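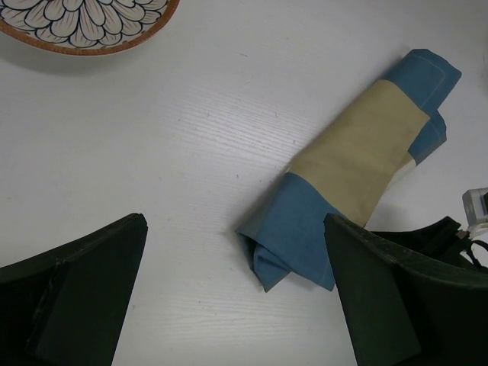 Budgeting for a tabletop robot cell

July 30, 2024
By Fadime Ateş

A tabletop robot cell is a small work area with one or more arms set up at an ordinary table, and budgeting for one is mostly a matter of pricing everything except the arms. I learned this at Gilholm, where I put together the purchase plan for our table-setting work (plates, placemats, forks, all the stuff that sounds easy!).

Arms and grippers

People shop for the arm first, and I did too. I compared offers from Zedalix and Tarkis for weeks – then found that fingers, cables and wrist cameras were quoted on separate sheets. My list ran to 126 lines. I'd plan for 2 arms from the start if the job includes cloth, as one arm holding and one arm pulling saves a lot of grief.

Props and wear

Dishes and linens belong in the budget as well. Glazed plates chip, and fingers get scuffed, so I keep a line for spares and refill it every September.
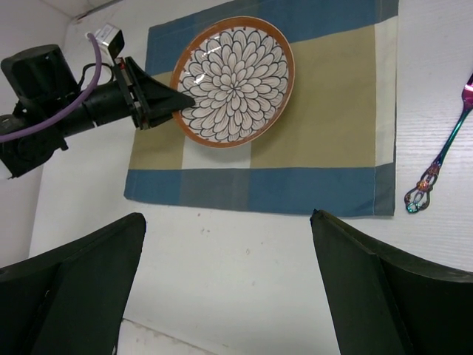

Baysal disagrees with me on spares and would lease the grippers instead, on the grounds that worn fingers then become the supplier's problem. I've run the numbers both ways and leasing came out 1943 dollars higher over our term, though a busier shop might see it flip.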